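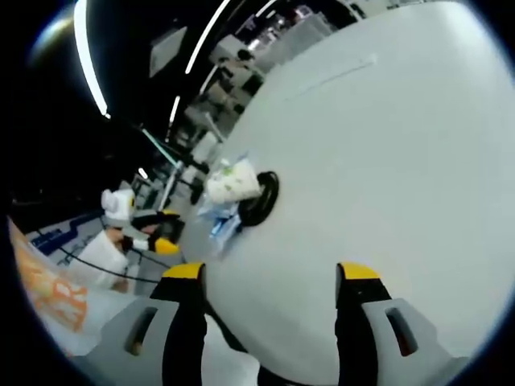

Shared tables at Wiltasside office get a clear-up day

Aug 25, 2022

Staff at the Wiltasside office have started a regular clear-up of the tables which they share in the open-plan area. The first one was held this week and 14 people took part.

The idea came from Yvette Kennedy, who has worked in the building for nine years. In July she wrote to all the teams on the floor and asked them what disturbed them most in their working day. Many of the answers spoke about the tables. People sit down for a short talk, they leave a cup or a wrapper behind, and the next group must clean before it can begin.

"It is a small thing, but it happens every day," said Ms Kennedy. "I did not want to put up one more notice on the wall. I wanted that we do it together, and that it is finished before lunch."

The rules are simple. Paper cups and slips of paper go into the paper bin, while bottles and plastic bags are sorted apart. Bags and packages which may still belong to a person are kept on a shelf by the entrance for 16 days. After this time they are given away or thrown out.
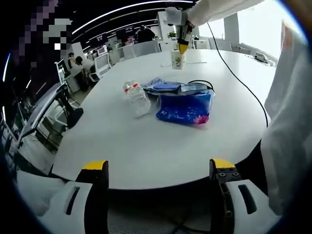

One of the shared tables at Wiltasside, with a water bottle, a blue bag and a paper cup.

Harpreet Arsenault, who looks after the supplies, has ordered new bins from the firm Paquette. They will stand beside the oval table and at the kitchen door. The office has set aside 900 dollars for the bins, the shelf and some labels.

Not all staff were sure about the plan at first. Shirley Chan said that her team often needs to leave its things out until the next morning, and she was afraid that they would be moved. It was agreed that any team can put a card with its name on the table, and then the things stay where they are. The cards can be had from Ms Chan's desk.

The next clear-up will take place in the second week of the month and will begin at 9 in the morning. Gloves and cloths are provided. Staff from Arnon, on the floor below, are also welcome and should give their names to Ms Kennedy.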